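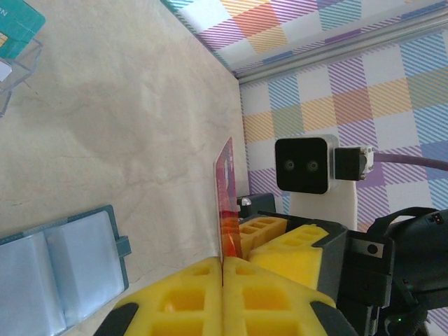

About Ovley

Ovley sells card wallets and card holders, and the spare sleeves that go in them. We started in the back half of a stationer's shop on Zanetti Row, selling them from a rack by the till, and we now sell mostly by post. The shop still exists and still belongs to someone else. We moved out of it one April and into the unit at Derkley Yard, where we have been ever since.

The firm was set up by Wilson Inga, who had run the stationer's counter for years and was tired of sending back wallets that had split. Customers wanted somewhere to put a bank card, a library card and a bus pass, and to be able to find each of them again. Most of what the wholesalers offered had too few pockets, or pockets so tight that you needed a fingernail to get anything out. Wilson began ordering from a small maker called Jevico and asking for changes. Jevico still makes most of our range.

What we sell

The range is kept short. There are 2 sizes of folding wallet, a flat holder for people who carry only a few cards, and refill sleeves for all of them. We add a colour when enough people ask for it and drop one when it stops selling. We don't do gift boxes or initials. We get asked about both every winter and the answer has been the same so far.

We also carry a few things that go with the wallets, such as blank index cards cut to card size, which people use for emergency phone numbers or allergies.
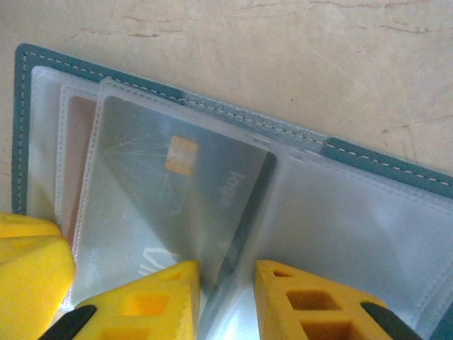

Before we take on a new wallet we fill it, empty it and carry it for a while. Sleeves are where most card wallets let people down, so they get most of our attention. We like the kind that overlap and fan out a little when the wallet is open, as the ones on the left do, with the grey card in the front pocket. You can see through the plastic well enough to tell which card you have hold of, though it is frosted and will never be as clear as glass. We look at the seams between pockets, and at how far a card can tilt before it sticks. The border gets looked at too. On the teal one the white stitching runs just inside the edge, and that is the line to keep an eye on with any wallet you use every day.

How we check orders

Wallets come to us in batches of 200. We open each one and run a card in and out of the front sleeve. Anything with a split seam or a crooked stitch is put aside and goes back. In our last full year we sent back 1,069 pieces, counting loose sleeves as well as wallets. That was more than we wanted, and most of it came from a single run of sleeves that had been sealed too close to the edge. Jevico replaced the lot.

Cards are handled at a plain pale table. We use old and expired ones for trying out, so if you visit and see a pile of them, they are for that.

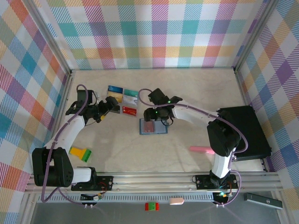 Cards towards the back wall, with the small blue tray in the middle.

Repairs and refills

If a sleeve tears, write to us before buying a whole new wallet. Refill sleeves cost a good deal less and fit every folding wallet we have sold under the Ovley name. Older wallets bought from the rack on Zanetti Row may be a slightly different width. Measure across the inside with the wallet lying open and flat, tell us the figure, and we will say whether we have something that fits.

We do not restitch borders. A shoe repairer will often do it, and the charge is usually small.

Please take your cards out before posting anything back to us. We do find them in there. When it happens we ring the number on the order and keep the card in a locked drawer until we have heard from you.

Visiting and getting in touch

The unit at Derkley Yard is open to callers in the mornings. Come in through the yard gate and ring at the green door, and bring your order number if you are collecting. There is space for 2 cars outside.

Letters and emails are normally answered within a few working days. We close over Christmas and start sending orders again on 29th December.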